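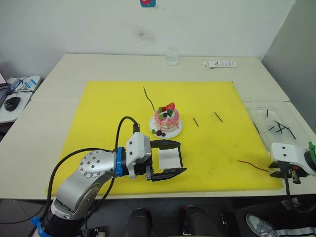

생일 쿠폰은 누구의 생일을 축하하는가

2월만 되면 휴대폰이 갑자기 다정해진다. 올해는 아침 7시도 되기 전에 첫 문자가 왔다. Denus에서 온 것이었다. "고객님의 소중한 하루를 저희가 함께합니다." 나는 Denus에서 우산을 한 번 산 적이 있다. 그 우산은 두 번째 쓰던 날 살이 휘었고, 교환 문의에는 답이 나흘 걸렸다. 생일 문자는 1초도 안 늦었다.

원래 생일에 별 감흥이 없는 편이다. 그렇다고 생일을 싫어한다고 선언하고 다니는 사람도 아니다. 그런 사람은 그런 사람대로 피곤하다. 미역국은 좋아하고 케이크도 주면 먹는다. 다만 몇 해 전부터 생일이라는 날에 붙어 있는 이것저것이 하나씩 의심스러워지기 시작했고, 마흔하나가 된 올해는 그걸 좀 적어 두기로 했다. 41이라는 숫자에 의미는 없다. 마흔에는 바빠서 못 썼다.

먼저 쿠폰 얘기부터.

생일 쿠폰이라는 걸 제대로 읽어 본 사람이 얼마나 되는지 모르겠다. 나는 올해 받은 걸 전부 읽었다. Baltier 카페 쿠폰은 "생일 축하 조각 케이크 증정"이라고 크게 써 놓고 밑에 회색 글씨로 음료 두 잔 이상 주문 시, 제조 음료에 한함, 일부 매장 제외, 배달 불가, 타 쿠폰 중복 불가, 생일 당일 포함 사흘 이내라고 적어 놓았다. 일부 매장에 우리 동네 매장이 들어간다. 회사 앞 매장도 들어간다. 쓸 수 있는 가장 가까운 매장까지 지하철로 가야 하는데 왕복 차비를 생각하면 그냥 빵집에서 조각 케이크를 사는 쪽이 싸다. 물론 Baltier도 그걸 알 것이다. 모르고 그런 조건을 짰다면 그것도 문제다.

Pladberg라는 온라인 서점은 2,000원을 준다. 2만 원 이상 살 때 쓸 수 있다. 이건 그래도 조건이 단순해서 매년 쓰는데, 쓰고 나서 보면 꼭 필요 없는 책이 한 권 더 와 있다. 작년 생일에 산 발효 식품의 역사는 비닐도 안 뜯었다. 2,000원을 아끼려고 만 몇천 원을 쓴 셈이다. 해마다 당하면서 해마다 쓰는 걸 보면 Pladberg의 담당자는 일을 잘하는 사람이다.

내가 궁금한 건 이 사람들이 왜 이걸 '선물'이라고 부르느냐는 점이다. 할인이면 할인이라고 하면 된다. 평소에도 할인은 한다. 그런데 생일이 붙으면 다들 목소리가 바뀐다. 소중한, 특별한, 하나뿐인. 가입할 때 생년월일 칸에 별표를 달아 놓고 안 적으면 다음으로 안 넘어가게 해 둔 회사들이 그런 말을 한다. 대놓고 받아 간 정보를 일 년 뒤에 꽃다발처럼 내미는 것이다. 예전에 어느 쇼핑몰에 생일을 일부러 다른 날로 넣어 본 적이 있는데 아무 상관 없는 어느 가을 아침에 똑같이 뜨거운 축하를 받았다. 그날 기분이 묘했다. 나빴다기보다는, 그러니까, 축하라는 말의 단가를 알아 버린 느낌이었다.
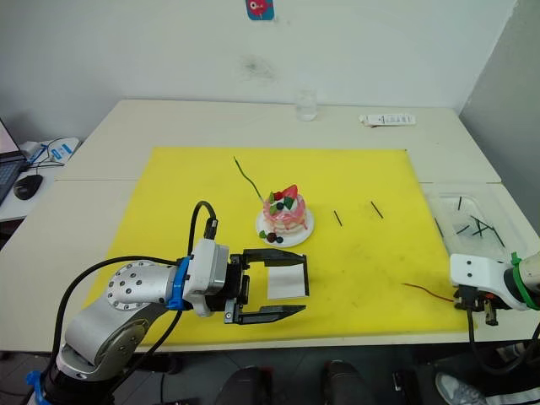

쿠폰이야 장사니까 그렇다고 치자. 사람끼리는 좀 다를까.

메신저에 생일 알림이 생기고 나서 축하 인사가 늘어난 건 맞다. 나도 예전보다 훨씬 많이 받는다. 문제는 그 알림을 끄면 어떻게 되느냐다. 나는 재작년에 꺼 봤다. 결과는 예상하는 대로다. 어머니, 동생, 그리고 홍콩에 있는 옛 동료 Pak-hei Chiu. 세 사람이 전부였다. 서운했느냐고 물으면 조금 서운했다. 끈 사람이 나니까 할 말은 없지만.

그런데 Pak-hei의 연락은 좀 따져 볼 만하다. 같이 일한 건 2년이 채 안 되고, 그것도 오래전이다. 어떻게 기억하느냐고 물었더니 종이 달력에 적어 둔다고 했다. 매년 12월에 새 달력을 사서 헌 달력에 있는 이름을 손으로 옮겨 적는다고. 옮기다가 이 사람은 됐다 싶으면 안 옮긴다고도 했다. 나는 이 얘기를 듣고 감동하는 대신 좀 무서웠다. 매년 심사를 받고 있었던 것이다. 메신저 알림은 적어도 심사는 안 한다.

그래서 알림 덕에 오는 축하와 달력을 보고 오는 축하 중에 뭐가 더 진짜냐 하면, 나는 잘 모르겠다. 보통 이런 글은 손으로 적은 쪽 손을 들어 주면서 끝난다. 하지만 달력도 결국 기억을 맡겨 둔 물건이고, 외우고 있는 사람만 진심이라고 하면 나는 내 동생 생일도 가끔 헷갈리는 사람이라 빠져나갈 데가 없다. 음력인지 양력인지부터 헷갈린다. 우리 집은 아버지만 음력이다. 왜 그런지 아무도 설명을 안 해 줬다.

그다음은 소원이다.

초를 켜고 소원을 빌고 불어서 끈다. 다들 아무렇지 않게 하는데 절차를 뜯어 보면 이상한 구석이 많다. 왜 불이 켜져 있을 때 빌고 끄면 효력이 생기는지. 왜 한 번에 꺼야 하는지. 말하면 안 이루어진다는 규칙은 또 누가 넣었는지. 말하지 않은 소원은 나중에 검증할 방법이 없으니까 제도를 설계한 쪽에서는 참 편한 조항이다. 점집도 이렇게까지 유리한 약관은 못 쓴다.

어렸을 때 나는 이걸 꽤 진지하게 믿었다. 열 살 생일에 자전거를 빌었고 그해 여름에 자전거가 생겼다. 그래서 한동안은 확실한 성공 사례라고 생각했는데, 나중에 들어 보니 사촌 형이 키가 커서 못 타게 된 걸 큰집에서 실어 보낸 것이었다. 사촌 형의 키가 내 촛불 때문에 컸다고 주장할 수도 있겠다. 그렇게 따지면 세상에 안 이루어진 소원은 거의 없다. 그다음 해에는 개를 빌었고 개는 오지 않았다. 그다음 해에도 개를 빌었다. 우리 집은 끝까지 개를 안 키웠다. 내 전적은 거기서부터 계속 나쁘다.

초 개수도 그렇다. 빵집에서 "초 몇 개 드릴까요" 하고 물으면 순간적으로 나이를 공개하게 되는데, 요즘은 내가 대답하기 전에 점원이 먼저 긴 거 네 개요? 하고 물을 때가 있다. 맞다. 맞는데 그렇게 바로 맞힐 일인가. 그리고 긴 초가 왜 열 살인지도 나는 늘 수상했다. 긴 초와 짧은 초의 길이 차이는 열 배가 전혀 아니다.
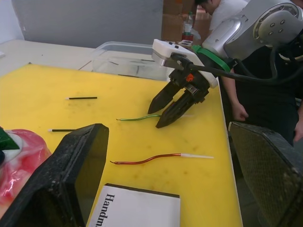

노란 판 위의 가느다란 막대들.

숫자 모양 초는 더하다. 한 번 쓰고 나면 보관도 애매하고 버리기도 애매하다. 4자 초를 갖고 있으면 앞으로 몇 년은 더 쓸 수 있다는 계산이 서는데, 그 계산을 하는 순간 기분이 별로다. 우리 집 서랍에는 녹다 만 3자가 아직 있다. 누구 것도 못 된다. 조카가 13살이 될 때 쓰라고 줄까 했는데 그 애는 요즘 생일 파티에 케이크를 안 올린다고 한다. 뭘 올리느냐고 했더니 떡볶이라고 했다. 나는 이 세대에 약간 희망을 걸고 있다. 떡볶이에도 초를 꽂는다는 얘기를 듣고 절반은 거뒀지만.

사진 얘기도 해야겠다. 요즘 생일은 먹는 시간보다 찍는 시간이 길다. 지난 목요일에 회사 사람들하고 저녁을 먹었는데 옆 테이블이 생일이었다. 노래를 부르고, 찍고, 촛농이 떨어지니까 누가 얼른 끄고, 각도가 아니었는지 다시 켜고, 다시 노래를 불렀다. 주인공은 두 번째로 소원을 비는 표정을 지었다. 두 번째 소원은 유효한 걸까? 첫 번째를 취소시키는 걸까? 내가 이런 걸 궁금해하고 있으니까 앞에 앉은 후배가 선배는 참 인생 피곤하게 산다고 했다. 그 후배는 그날 자기 접시의 파스타를 여덟 방향에서 찍었다.

식당에서 불을 끄고 음악을 크게 트는 것도 나는 늘 찜찜하다. 그 안에 있는 나머지 손님은 갑자기 모르는 사람의 탄생에 박수를 쳐야 한다. 안 치면 나쁜 사람이 된다. 나는 친다. 치면서 국이 식는다.

케이크 값도 안 짚고 넘어갈 수가 없다. 동네에 Yen이라는 제과점이 있다. 맛있다. 그건 인정한다. 그런데 같은 크기의 케이크에 '버스데이'라는 이름이 붙으면 값이 20퍼센트 오른다. 내가 물어봤다. 뭐가 다르냐고. 위에 올라가는 과일이 다르다고 했다. 진열장에서 둘을 나란히 놓고 한참 봤는데 내 눈에는 딸기가 한쪽으로 조금 더 몰려 있는 것 말고는 차이를 모르겠더라. 몰려 있는 딸기 값이 그 정도면 나도 집에서 딸기를 몰아 놓을 수 있다. 결혼식 꽃값, 장례식장 육개장 값도 다 비슷한 원리겠지. 따지기 민망한 날을 골라서 값을 매긴다. 생일에 딸기 위치를 따지는 사람은 쪼잔한 사람이 되니까. 그래서 나는 지금 그 쪼잔한 사람 역할을 하고 있다.

더 짜증 나는 건 내가 올해도 Yen에서 샀다는 점이다. 버스데이는 안 샀다. 이름 없는 걸로 샀다. 집에 와서 상자를 여니 초가 안 들어 있었다. 생일용이 아니라고 생각해서 안 넣은 모양인데, 안 달라고 한 건 나니까 이것도 할 말은 없다. 서랍에서 그 3자 초를 꺼내서 잠깐 고민하다가 도로 넣었다. 아내가 그냥 향초 켜 놓고 하자고 했다. 우리는 라벤더 향이 나는 생일 케이크를 먹었다. 맛은 괜찮았는데 딸기에서 자꾸 세탁소 냄새가 났다.

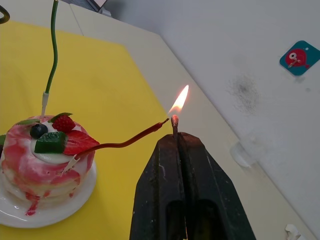
심지 바로 옆의 불꽃. 왼쪽이 케이크.

여기까지 쓴 걸 아내한테 보여 줬더니 그래서 하고 싶은 말이 뭐냐고 한다. 생일을 하지 말자는 건지, 하자는 건지. 그런 건 나도 없다. 없애자는 쪽도 나는 별로 안 믿는다. 작년에 생일을 안 챙기는 게 건강한 습관이라는 책이 잠깐 돌았는데, 저자가 그 책으로 강연을 다니면서 수첩을 팔았다. 매일이 생일이라는 문구가 박힌 수첩이었다. 안 챙기자더니 삼백예순다섯 배로 챙기고 있는 것 아닌가. 나는 그 책도 Pladberg에서 쿠폰으로 샀다. 절반쯤 읽었다.

댓글로 "그래도 축하받으면 기분 좋잖아요"라고 쓰실 분이 있을 것 같아서 미리 답한다. 네, 좋습니다. 좋은 것과 수상한 것은 얼마든지 같이 있을 수 있다. 어머니가 아침에 전화해서 미역국 먹었냐고 물어보실 때 나는 매년 먹었다고 거짓말을 하고, 어머니는 매년 안 먹은 걸 아시면서 잘했다고 하신다. 여기에는 쿠폰도 알림도 없는데 거짓말은 제일 많이 들어 있다. 그런데 이 통화만은 별로 따져 보고 싶은 생각이 안 든다. 이유는 모르겠다. 내년에 따져 보든지 하겠다.

덧붙임. Baltier 쿠폰은 결국 기한을 넘겼다. 다음 날 "아쉽게도 고객님의 생일 혜택이 소멸되었습니다"라는 문자가 왔다. 소멸이라는 말을 꼭 써야 했나 싶다. 수신 거부를 하려고 눌렀더니 로그인을 하라고 하고, 로그인을 하려니 본인 확인을 한다며 생년월일을 넣으라고 한다.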